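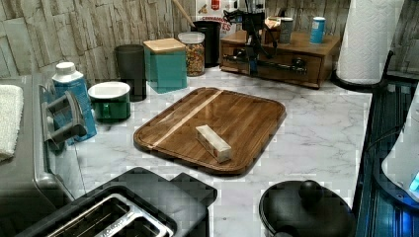 Board notes, July, second coat week

Back on the chopping boards, and this time I'm writing things down as I go instead of trusting to memory (last time I ended up with three jars of something on the shelf and no idea which was the good one). Everything has moved up to the kitchen end, next to the toaster and the usual crowd of mugs and jars, because the bench is still covered in the Szczepańska order and I didn't fancy sanding dust anywhere near it.

The one I'm on is the brown board with the raised rim and the pale stripe running across one corner. I'm very fond of this one! The stripe started life as a way of hiding a split. I cut the split out on the slant, glued a strip of lighter wood into the gap with Fasteo and planed it flush, and now everyone who picks it up asks if I can do another with two. Yes, but not this month. The strips in the main part were all offcuts from the shelving job, so the wood cost me nothing and the glue cost me more than I'd like.

Glue first, then. Fasteo says to leave it clamped overnight and I did, from teatime until I came in the next morning. No gaps that I could find with a fingernail. The squeeze-out along the rim was a pain to get off, and next time I'm putting tape down before I start. I've written that in this book before, I'm fairly sure, and I still didn't do it.

Sanding. Went up through the grits to 300, wiping it over with a damp cloth between the last two to bring the fuzz up. The inside corners took longer than all the rest put together. They're rounded, but the rim stands just proud enough that a flat block won't sit in there, so I wrapped the paper round a bit of dowel and did it by hand with the radio on. I know the rim was my idea. It does keep the crumbs in, and tomato juice too, so it stays, but I'd make it a touch lower if I were starting again.

Tried a swipe of 4,000 paper on the underside just to see. Lovely to stroke, completely pointless, and the oil didn't want to go in afterwards. Don't bother.

Oil. First coat was Flovier, warmed by standing the tin in a bowl of hot water, then rubbed in with an old T-shirt. It went on beautifully and the grain came up a good warm brown, though I'd worried the pale strip would go orange and lose the contrast. It's held up fine. Second coat was Vatoner on one half of the back only, as a test, and I honestly can't pick between them for colour. Vatoner smells of candles, which some of you will like and I don't. It also stays tacky for longer. If whoever ordered the Vatoner wants the rest of it, please take it, it's on the windowsill.

Things to check before this goes in the finished pile:

- rock test on a flat surface. It had a slight wobble at one corner before the last sanding
- does the rim catch a knife when you chop right up to the edge? I think it might
- run a wet cloth along both sides of the pale strip and look again in the morning for any lifting
- wax on the rim or leave it plain? Opinions in the margin, please

Stock number for this one is 3,716, and I've pencilled it on the back until the branding iron is mended. It's the last of the batch of 13 to get its oil, and the only one with a stripe, so it shouldn't be hard to find if the pencil rubs off.

One more thing while I remember. The oily rags go outside flat on the wall to dry, not scrunched up in the bin. I found one in there at lunchtime and I'm not asking whose it was (it might have been mine), but they can heat up on their own and I'd like to keep the kitchen.

Tomorrow: tape, dowel, more paper, and ring up about the branding iron again.

4 comments | 2 shares

Workshop notebook | Contact | Back to top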